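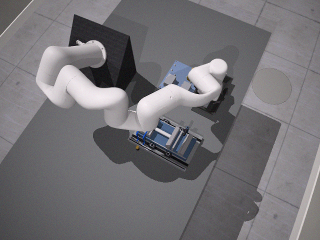 **Residential Studio II: notes for week 4, space planning and the client interview**

Welcome back, everyone! I hope the break was kind to you. We'll pick up where we left off, with the family in the Seltisel house, and I'd like you to have their floor plan beside you as you read (the ground floor only, please; upstairs can wait until we get to bedrooms).

## Before you draw anything

Talk to the people who live there. I know I say this every week, but when I started out I went straight to fabric samples, and I once designed a lovely dining room for a couple who ate every meal at the kitchen counter. Ask where the mail lands. Ask who gets up first, and which lamp they turn on.

Siu-ming Tai's interview sheet has 14 questions and it's a good place to start, though you'll want to drop a few and add your own.

## Walkways and seating

The living room is 132 inches across at the fireplace wall, a bit tight for the two full sofas the clients would love to have. Try one sofa and a pair of chairs, then try the chairs on the other side. Keep the path from the hall to the garden door clear in both versions, and draw the door swings, even the closet!

## Reading

- Qureshi, the chapter on small living rooms
- Valentyna Yurchenko's handout on layered lighting (we'll use it again next week)

## For next class

Bring 2 furniture plans, drawn to the same scale, and a short paragraph on which one you'd show the clients first. Pencil is fine. If you're using the Navetti fabrics, sign the sample book out at the front desk and bring it back the same day, as the other section needs it too.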